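Gripper trials: questions we keep getting

Reinhold Strobel and Thiện Thân answer for the bench. Vendors are welcome to write in. We may not agree with you.

Which grippers have you tried so far?

Three. The Kotgate two-finger, the Ritell suction cup and the Memon soft hand. The Jidirow is still in its crate because the adapter plate it came with doesn't match our flange.

The brochure says the Kotgate handles "any household item." Does it?

No. It handles the items in the brochure. We logged 1166 picks in August and the failures bunch up on things that are flat, shiny or soft, so if your parts are all boxes you may never see the problem. Ask the salesperson to bring a ball of foil.

Do you use a vendor's test set?

We did once. Every object in it had a nice flat side facing up. Now we use our own junk.

Why metal bins?

Your warehouse probably has them. Scratched metal also throws back glare, and a depth camera that looks great over a black mat can get a lot worse over bare steel. Two of the vendors asked to put a mat down. We said no.

How many tries does a gripper get per object?

Five, then we mark it failed and move on. Some published scores allow unlimited retries and don't say so until the last page. Read the last page.

Is suction better than fingers?

For sealed boxes, sure. On anything creased or full of holes, Thiện would take fingers every time. Reinhold thinks the question gets asked too early – find out what you're picking first.

Does the arm matter?

Less than people who sell arms would like. We stay on the KUKA so that only the tool changes. Cable routing has cost us more hours than arm choice ever did, and loops near the wrist will limit your reach at the corners of a bin.

What does a normal bin look like?

Mixed shapes, spread out, a few of them up against the walls. A carrot and a foil lump touching each other is a fair question to put to any gripper. 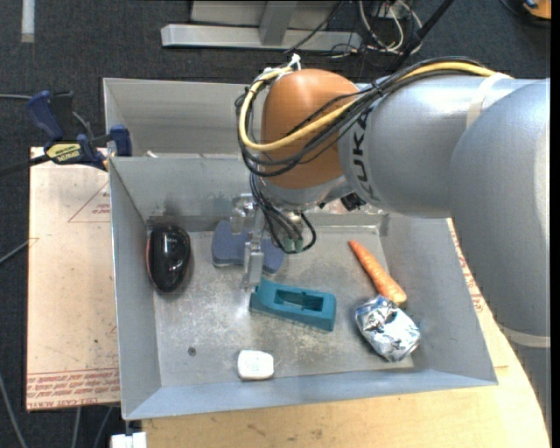 Can we send you our gripper?

Yes, with the correct adapter plate and a manual. Allow 9 weeks. We publish the result whether you like it or not.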